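From: Tadeo Rivadeneira
To: tunton-oldhouse list
Date: December 22, 2019
Subject: Re: [tunton-oldhouse] Stair hall paper, where do I start (literally)

Kerstin Kvam wrote:

> Hello all. The plaster in our stair hall has finally been patched to
> the point where I can stop pretending it's my husband's project. We
> have a Lusow paper picked out, a big trailing vine thing with birds,
> and the rolls are stacked in the dining room looking expensive.
>
> Questions for people who have done this and are still married:
>
> 1. Where do I hang the first strip? The booklet says to start next to
> a door and work around. Halvard says to start in the middle of the
> most visible wall. They can't both be right.
>
> 2. The label says "half drop." I understand the words separately.
>
> 3. Lining paper, yes or no? The walls are 100 years old and feel like
> a relief map.
>
> 4. How do you deal with the tall wall over the stairs without dying?
>
> 5. I was going to use the Rønning paste because the store had it.
> Any objections?
>
> Also, Britt-Marie says a big pattern in a narrow hall is a mistake and
> I should get something small. It's a bit late for that but I would
> like to be told she's wrong.
>
> Kerstin

Kerstin,

I've papered two stair halls. The first was in my own house and the second was in my sister's, which she offered as a reward for how the first one came out. I've made most of the mistakes in your list and a few you haven't thought of yet, so let me go in order and then get to Britt-Marie.

1. Where to start

Halvard and the booklet are answering different questions. The booklet wants you to start somewhere easy. Halvard wants the birds to land well on the wall you see when you open the front door. With a large pattern I'm with Halvard, and I say this as someone who disagreed with him on this list for most of November about storm windows.

What you want to settle before you settle the first strip is where the last one goes. At some point the paper comes back around and meets itself, and the two edges will not match. The vine will lose a leaf. A bird will acquire a second bird's tail. Pick the spot where you can live with that. The short piece over a door is traditional, and so is the corner behind the coat rack. Mine is above the cellar door, and the only person who has ever remarked on it was the man reading the gas meter.

So: bad join first, with a pencil cross on the wall. Then the middle of your good wall. Then work out from the middle in both directions and let both ends limp toward the cross. Before any paste comes out of the bucket, walk the whole route with a roll and tick off the strip widths in pencil. If a seam falls right on an outside corner, shift everything over a few inches and walk it again. I did this three times in my sister's hall and she asked whether I was going to paper the walls or just annotate them.

And use a plumb line. Do not use the door frame, the corner, or your eye. My door frame leans toward the kitchen, and in the first hall I trusted it. By the fourth strip the whole wall looked like it was getting ready to leave.

2. Half drop

On a straight match, the pattern lines up across at the same height, so every strip starts at the same place in the design. On a half drop, each strip slides down by half the repeat to meet its neighbor, and strips one and three look alike while two and four look alike. It hides the grid nicely. It also means that if you cut all your strips identical, as I did, you'll have a large supply of very attractive drawer liner.

Cut from two rolls in rotation. Odd strips from one, even strips from the other. Write the number and an arrow for "up" on the back of each strip, in pencil. Ink comes through. It comes through slowly, too, so that you have time to be proud first.

Order one more roll than the arithmetic says, and check that the run numbers on the labels all agree. I have a closet with one strip from a later run. In daylight you can't tell. Under the bulb it's the color of weak tea.

3. Lining paper

Yes. I know it means papering the hall twice. I know you had hoped I'd say no. On old plaster it gives the top paper something even to grip, and it tells you where every bump is while there's still time to sand. Hang it sideways so the seams can't land under your real seams. It's also the best practice you'll get, on paper that doesn't have any birds on it to behead.

If you can feel the relief map through the lining, scrape, fill, and sand again. A vine forgives quite a lot. Stripes forgive nothing, and anything with a sheen should be kept away from houses like ours by law.

4. The tall wall

Rent the proper stair platform. I'm not going to describe what I used the first time, partly out of shame and partly because Cosimo Colombo was holding the bottom of it and he's on this list. Get a second person for the long drops in any case. The strips over my stairs were 11 feet, and an 11-foot strip of wet paper has opinions. One person hangs the top, the other keeps the bottom folded over an arm and feeds it down. Hang the longest strip on that wall first and go uphill from there.

Paper stretches when it's wet. If one strip soaks for four minutes and the next one soaks for ten while you answer the phone, the vine will match at the top and miss by the baseboard. Set a timer, and ignore the phone.

5. Paste

No objection to the one you've got, provided it's the kind your label asks for. Read the label to see whether the paste goes on the paper or on the wall. People in my family don't read labels, and I married into a family that reads them aloud, and I will admit the second group has flatter wallpaper. Mix it a little thicker than looks right, strain it through an old stocking if you see lumps, and put a clean bucket of water and a real sponge within reach. Wipe the front of each strip and the trim before you move on. Dried paste on a painted baseboard shines like a snail has been through.

Now, Britt-Marie.

I respect Britt-Marie Lindholm's eye and I've stolen at least one paint color from her. But the idea that small spaces need small patterns is something people repeat because it sounds tidy. A small pattern has its own ways of ganging up on you. When the repeat is short and the motifs sit close together, you don't see motifs anymore, you see a texture, and it goes on saying the same thing from every wall at once. Sometimes that's lovely. Plenty of powder rooms live on it. It isn't a rest, though. 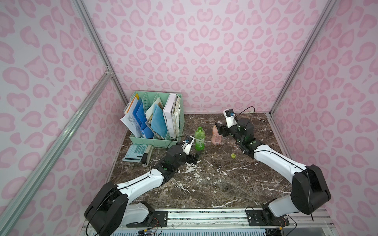
Pink leopard print on three walls, over brown marble with white veins. Two small busy patterns and neither one is backing down.

I like that more than I expected to, for the record, and I would not want to carry laundry past it every morning. A hall is a place you go through half asleep. A big loose vine with some air in it gives you one or two things to look at on the way up and then leaves you alone.

Where she does have a point is contrast. If your birds are dark on a pale ground, tape a full length of it up at the foot of the stairs and leave it there for a week. Look at it in the morning, look at it with the hall light on, look at it with a cold. If you start giving the birds names, you're fine. If you start giving them names you can't repeat to your mother, see whether the store will take back the unopened rolls.

The other thing to do with that taped-up length is slide it up and down a bit to decide where the pattern meets the ceiling. Our ceilings are not level. If you run a row of bird heads right along the top, you'll have whole heads at one end of the hall and no heads at the other. Put something vague up there, stems and leaves, and let the slope happen in the foliage.

Odds and ends, as I think of them. Snap-off blades, and change them long before you want to. A dull blade doesn't cut wet paper, it gathers it. Turn off the power before you paper around switches and turn it off again after someone helpfully turns it back on. Take the radiator valve cover off, don't try to trim around it. Save the longest offcuts, rolled, with the label inside, somewhere that isn't the cellar.

For anyone who wants to go deeper, the Sument binder at the library has the old paperhangers' handouts in it, with the good diagrams for dormers and arches. It was on the lower shelf by the window. The page on ceilings is missing. I didn't take it, I only photocopied it, and I can't find the photocopy.

By the way, my sister's hall came to 2,533 dollars with the platform rental and the plaster man, and she has the total written inside the fuse box door where I'm sure to see it.

You can borrow my pasting table. One leg folds when it feels like it, so keep a knee near that corner. It's in the shed, and the shed isn't locked, but the door has to be lifted a little as you pull.

Tadeo

P.S. Halvard, I still say the storm windows were fine as they were.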